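Soltard Two-Part Epoxy Floor Coating, Blue-Grey
Order code 2154 range - smooth gloss finish - supplied by Plemska

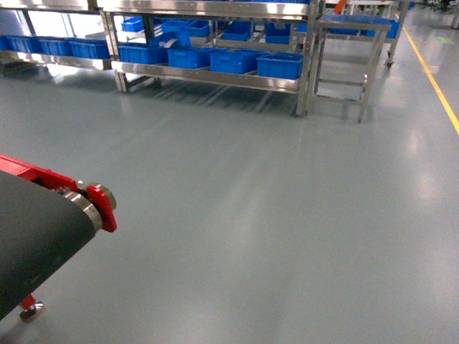
Soltard is a solvent-free, two-part epoxy coating for indoor concrete floors in workshops, stores, packing areas and light production rooms. It is applied by roller or squeegee in two coats over a primer. The cured film is hard, closed and easy to mop. In the smooth grade the surface has a high gloss, and overhead lights show in it as long pale streaks, as on the blue-grey floor under the red-framed conveyor. Buyers who find this tiring to work over should order the satin grade, which takes the same primer and the same thinning rules (none).

Colours
Blue-grey, mid grey, light grey, tile red, cream. Blue-grey and mid grey are held in stock. The others are mixed to order and can't be returned. Batches vary slightly in shade, so order enough for one floor at one time and check that the batch numbers match before opening any tins.

Pack contents
Base (part A), hardener (part B), mixing paddle, one pair of gloves, printed data sheet. Primer, rollers and crack filler are sold separately.

Preparing the floor
New concrete must be fully cured and dry. Power-floated slabs need grinding or captive blasting, as the closed top skin will not take the primer. Acid etching is not recommended on these slabs.

Old paint should be removed. If a sound, well-stuck epoxy is already down, abrade it to a dull finish, vacuum, wipe with the Plemska floor cleaner and coat a test patch in a corner. Leave the patch overnight and try to lift it with a scraper.

Oil must be drawn out before grinding. Grinding first spreads it. Deep contamination under old machine positions may need the concrete cut out and patched.

Fill cracks and bolt holes with Duan repair mortar and rub flush. Movement joints are to be carried through the coating and sealed afterwards - do not bridge them.

Mixing and laying
Stir part A alone, add all of part B, and mix at slow speed for 3 minutes, scraping the sides and base of the tin. Part mixes are the usual cause of soft spots. Tip the mixed material out on to the floor in a ribbon straight away. Left in the tin it heats up and sets.

Work back towards the door in strips, keeping a wet edge. Wear spiked shoes if back-rolling. Do not return to an area once it has started to pull.

The second coat goes on when the first will bear light foot traffic and within the recoat window printed on the tin. Beyond that window the first coat must be abraded.

Machines and point loads
Move what can be moved. Equipment on levelling feet should stay off the new floor until full cure, and then be lifted into place. Dragging a foot plate will score any gloss coating. Thin rubber pads may mark the film in time through plasticiser migration; ask for the non-staining type. Where a machine can't be moved, mask around each foot and finish the patch by brush later.

Slip resistance
The smooth gloss grade is for dry areas only. For entrances, wash-down areas and ramps, use the Sunolus fine aggregate, broadcast into the first coat and sealed with the second. This dulls the finish and makes the floor slower to clean.

Care
Sweep daily. Mop with a neutral cleaner and clean water. Tyre marks come off with a white pad; black pads will scratch. Polish is not needed and will make the floor slippery.

Storage
Keep tins off cold floors and out of frost. Between December and the end of winter, bring the material indoors to warm up before use. Shelf life is up to 8 months unopened.

Technical questions
Send the floor area, the age of the slab and what the room is used for to Hongmei Wan, floor coatings desk. A moisture reading is needed before we can advise on ground-bearing slabs. For floors above 3,000 square metres, ask for a batch reservation when you place the order.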